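Notebook, textile bench, March

Shrinkage and color loss, red cotton jersey from Riltbridge. Continued from the previous page.

Started 8:40. Cut the swatches from the second roll, because the first roll has a crease along the whole length and I do not trust it. Marked each swatch with the square template and pencil thread, not with the pen. Last time the pen disappeared after one wash and I had to guess where the corners were.

Dye lot is 596. Hatem wrote 569 on the bag, I corrected it. Please, everybody, copy the number from the roll ticket and not from memory.

Weighed the load dry, then filled up to 2000 g with the old ballast pieces. The ballast is becoming thin and next month we should cut new ones. Detergent is the Danau powder, without brightener. I dissolved it before in a jug of warm water — it makes lumps when it goes directly in the drawer.

Measurements after 3 cycles, flat dry, mean of the swatches:
length, minus 4 percent
width, almost no change, the ruler is not good enough to say more

The length is more than I expected. Severyn Romaniuk thinks the fabric was stretched on the roll and is only going back to its natural size. This is possible. To check it I will leave one piece to relax on the table overnight without any washing, and measure it in the morning before the coffee, so I do not forget again.

Color: the white cotton strip sewn to the edge became pink already in the first cycle. After that it did not get much worse, at least to my eye. I compared by the window and also under the lamp, and the lamp makes it look better than it is. For the report use only the window reading.

Hatem Ait Brahim asked if we can do the same with the Saber finish. Yes, but first I need to know from Hasent what is the maximum temperature for it. Wrote to them at 11:15, no answer yet.

To do: new ballast, sharpen the big scissors, ask for a second roll ticket, repeat the strip test with wool.

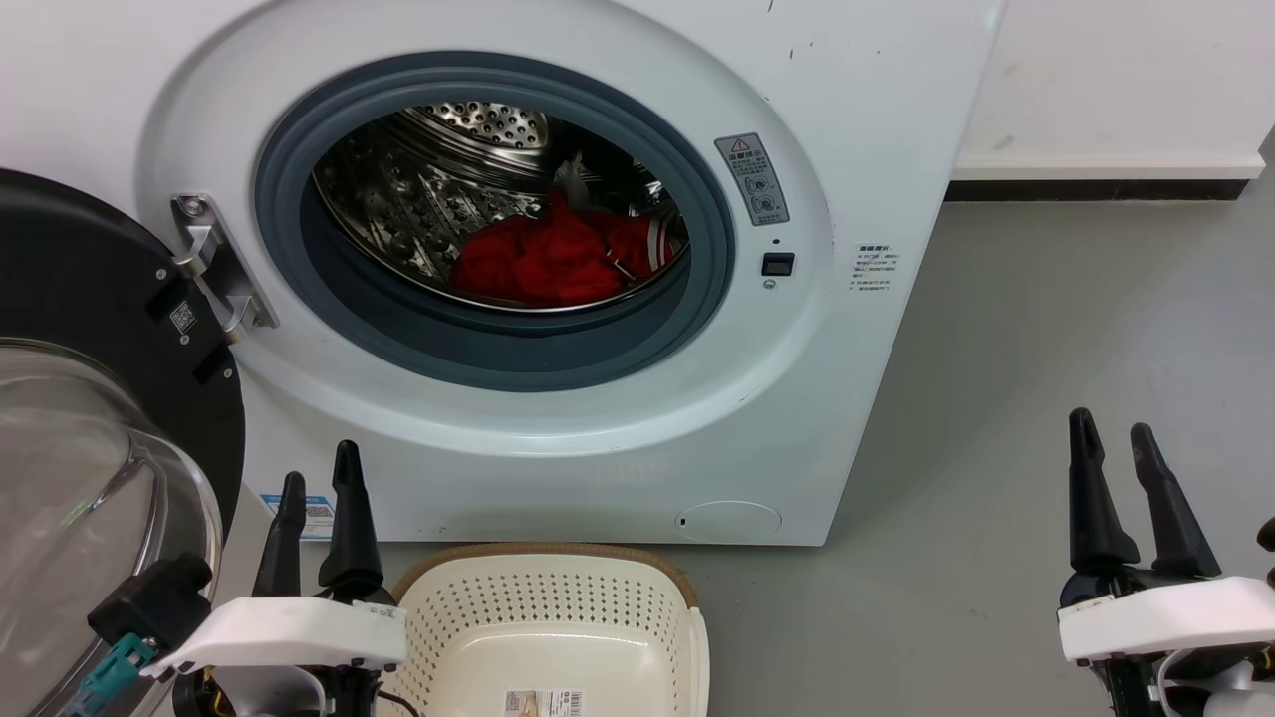

Red clothing in the drum, door open.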